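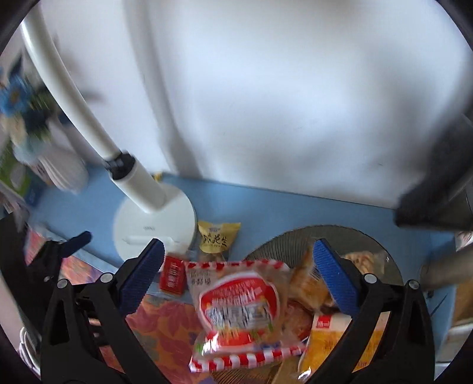

Brot über dem Schreibtisch, Verpackung mit rot-weiß kariertem Rand, dahinter die Lampe

Forum Plumelier > Alltag & Haushalt > Snacks am Arbeitsplatz, wohin damit?

krümelkiste48
Guten Abend in die Runde! Ich arbeite seit Mai von zu Hause, und seitdem wandert mein Proviant Stück für Stück auf den Schreibtisch: einzeln verpacktes Brot, Gebäck in Klarsichtfolie, ein gelbes Päckchen mit der Aufschrift 花生 (also Erdnüsse, die sind wirklich köstlich) — und die Tastatur rutscht immer weiter an den Rand. Das meiste hole ich donnerstags im Asialaden in Flinurport, da kann ich einfach nicht vorbeigehen. Wie macht ihr das? Schublade, Korb, Dose?

Teekanne_Nord
Ach, wie ich das kenne! Ich habe mir den kleinen Korb Clellura geholt, fast 300 Gramm schwer und dadurch schön standfest, der steht neben der Lampe und was nicht hineinpasst, bleibt in der Küche. Seitdem habe ich wieder Platz für meine Teetasse.

mensah_fan
Da muss ich leider widersprechen, liebe Teekanne. Essen gehört für mich gar nicht auf den Schreibtisch, auch nicht im hübschen Korb. Wer zum Brot aufstehen muss, macht wenigstens eine Pause. Bei mir liegt alles in der Blechdose von Mensah im Flur.

krümelkiste48
Das mit der Pause stimmt schon, nur telefoniere ich oft bis in den Nachmittag hinein und bin dann froh, wenn etwas in Reichweite liegt. Der Korb klingt gut. Drückt er das weiche Brot nicht platt?

Teekanne_Nord
Brot nach oben, Erdnüsse nach unten, dann geht es. Und bitte nicht direkt unter die Lampe stellen, meine alte wurde ordentlich warm, da hat mir ein Schokobrötchen sehr leidgetan.

mensah_fan
Na gut, ein Päckchen pro Tag lasse ich gelten — aber das karierte Brot käme bei mir trotzdem in den Flur.

krümelkiste48
Damit kann ich leben :-) Ich probiere am Donnerstag den Korb aus und melde mich wieder.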